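Notebook, Thursday, June

Pulsar timing, Pembridge dish

Started the run at 7:40 pm, later than planned. The receiver took a while to settle after the power dip, so I dropped the first 3 scans. Left them on disk, flagged, in case anyone wants the bandpass.

Folded 184 sub-integrations with the Prisach ephemeris. Profile looks normal: main pulse and the weak trailing component. Residuals still drift late by the end of the session, same sense as last month. I don't trust the clock file enough to call it a glitch. Jaber pipeline crashed on the long file again (3,435 seconds), and splitting it in two got it through.

Interference was bad in the lower band. Zapped 117 channels by hand and saved the mask with the data. The autoflagger kept eating the pulse, so leave it off for this source.

Dispersion measure fit is no better than before. Needs the upper band as well, and that's still waiting on the new filter.

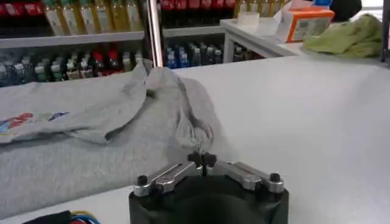
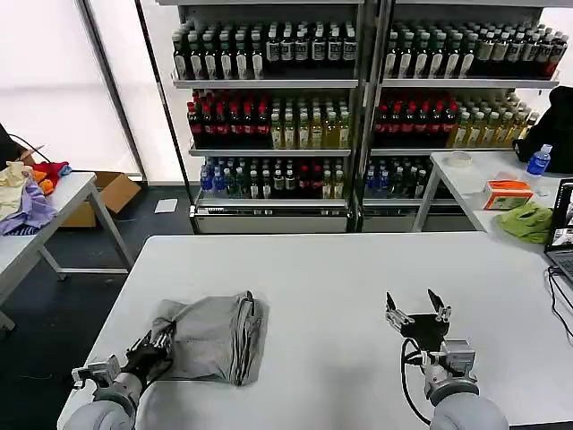
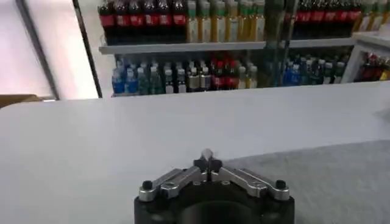
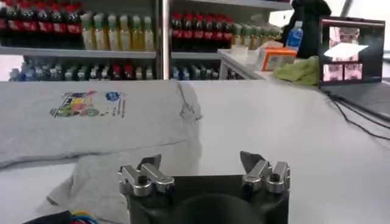

To do

Check clock corrections against the Fedo log.
Refit with a free spin-down term and compare.
Re-run the calibrator scan before the next session. The noise diode level looked low in one polarisation.
Clear the old search-mode files off the second disk.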